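Search this site Enter keywords Go

Sokholm Allotment and Garden Society
Minutes of the April general meeting, held in the Flestent Room at half past seven

The chair welcomed everyone warmly, with a special word for the new plot holders from the Hägglund side, and thanked those who had brought cake. Apologies were read out and the minutes of the last meeting were agreed, after a small correction to the spelling of Sullura Lane.

Water. The new standpipe by the lower gate is in and has been much admired. The bill came to £434, a little more than we had hoped — but the old one had been a misery to everybody for years, and the meeting was happy to approve it. Members are kindly asked to turn the tap off fully and to coil the hose.

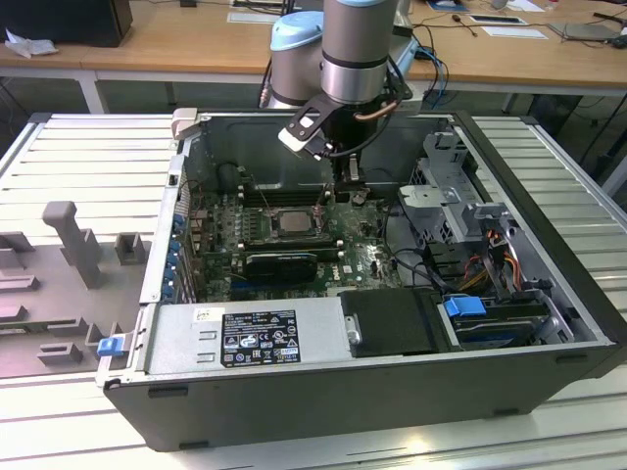
PLOTS AND WAITING LIST

There are 63 plots let at present and some 40 names waiting. A long and good-natured talk followed about halving the larger plots as they fall vacant. It was agreed to try this with the next two and see how people get on.

Seed order. Takings were £178, with the broad beans selling out first again. Leftover onion sets are in the shed, free to whoever would like them.

Any other business. Bonfires — please, not before dusk. The question of the hedge was held over to next time.

The meeting closed at ten past nine.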